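Open Day at Menon, Saturday, June 15, 2024

Menon opened its doors for the afternoon, and 26 of us signed up for the tour. We were split into groups at the front desk. Mine went with Esi Odoi, who runs the data room on the second floor.

The room has nine tables. At each one an operator drives a robot arm by hand through a short task, and the motion is saved along with the camera video. The model they are training is called Flendo. It learns from these recordings, and Odoi said they had 3,000 of them by the end of April.

We spent most of our time at the cup table. The job is to pick up a paper cup and set it upright. The tape marks out cells so the operators can spread the starting spots over the whole surface. Before each run the cup goes in a new cell, sometimes standing, sometimes on its side.

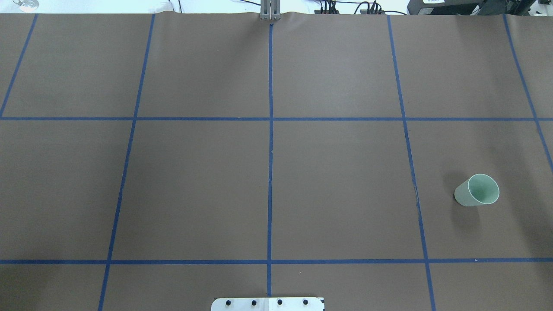 The cup table, with a green cup on its side in one of the right-hand cells.

Tetteh Dogbe was operating. He told us the tipped cups take longer to learn to do well, and that new operators practice for five days before any of their runs are kept. Runs where the cup gets dropped are saved too, in a separate folder.

Someone asked if the tape confuses the model. Dogbe said they record part of each batch on plain paper to check for that.

Visitors could try the controls at the end. My turn was short and I knocked the cup over twice. Coffee was downstairs, and the next open day will be posted on the Menon site.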